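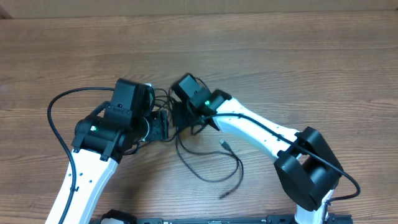

May 25, 2019
By the Akbridge workshop inspector

Two-arm bench build, Rerkholm kit

1. Power lights: green on both arms. Proves power, little else.
2. Cables: FAIL. Loose leads between the grippers. "Tidy later" is not a plan.

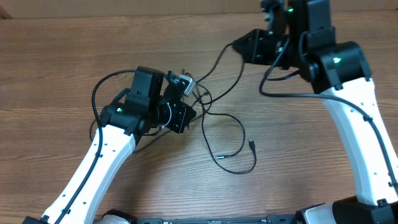
3. Stop button: the builder says it works. Show me, 8 times running.
4. Loose plugs: label or remove.
5. Base bolts: torque sheet blank. Not passed.
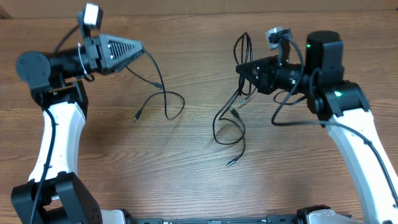
Item 4: plug ends on the bench between the arms.

Recheck in October.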